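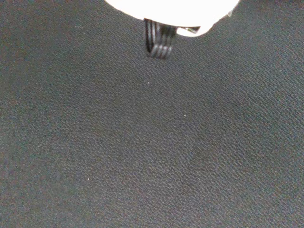
Dark gray fabric on the work surface, September

Progress report to the Omutmont small grants desk
Project: Holtbridge sorting and mending room
Prepared by Pirjo Ikonen

Hi Halima,

I promised you a proper update once the surfaces were sorted out, and they are, mostly! I'll start with the tables because that's where the first chunk of your money went and because I've bored everyone here silly talking about them.

You'll remember from your visit that we were sorting clothes straight onto bare tabletops. Buttons skated off onto the floor, anything silky slid away while you were trying to fold it, and small white things like baby socks vanished completely against the pale tops. We tried a green felt first (too fuzzy, it grabbed every bit of lint in the building) and then a cream canvas that looked lovely for one afternoon. The dark gray won. Light-colored items show up well on it, folding is easier, and I can find a dropped pin without crawling around with a flashlight. Black tights are still a pain, I'll admit. We keep a pale towel handy for those.

The fabric came from Praltar and cost $766 including delivery, against the $800 we'd put down. I ordered a bit extra so we can swap a cover out when it needs washing. The first one went through the machine on cool and came back the same size, which was a relief — I hadn't prewashed it and I know better.

Now the sorting itself. Since we opened the room back up we've put 3,548 pieces of clothing across those tables, and our target for this stage was 3,000, so I'm very happy. Most went out to families in good shape with nothing more than a fold. Another 165 went into the mending basket, mainly for hems, missing buttons and zippers. Zippers are slow! I had us down for a quick turnaround on those and I was too hopeful. A jacket zipper can eat a whole morning if the lining has gone too, and we're behind on the kids' coats in particular, so I've moved two mending sessions earlier in the day to get better light for it.

A few things that didn't go to plan. The shelf labels fell off in the heat and we're redoing them with sewn tags. The second steamer is still on back order from Holovko and they've stopped giving me a date, so I'd like to cancel and buy a plain iron and a decent board with that money, if you're okay with it. It would come in under the steamer price and I'd send you the receipt the same day. I also have to own up to a muddle in the men's shirts, where two of us were using different size piles and had to re-sort the lot. We now fold everything collar up with the size showing, and it's going faster.

Next up is winter wear. I want the coats mended, bagged and on the rail before the cold sets in, and then we'll start on blankets, which need more table room than anything else we handle. I'm thinking of pushing two tables together and running one long piece of the gray over both — there's enough left on the roll if I cut it carefully.

Could you let me know about the steamer swap when you get a minute? Mornings before ten are best if you'd like to call. And come by again, the kettle's fixed.

Warmly,
Pirjo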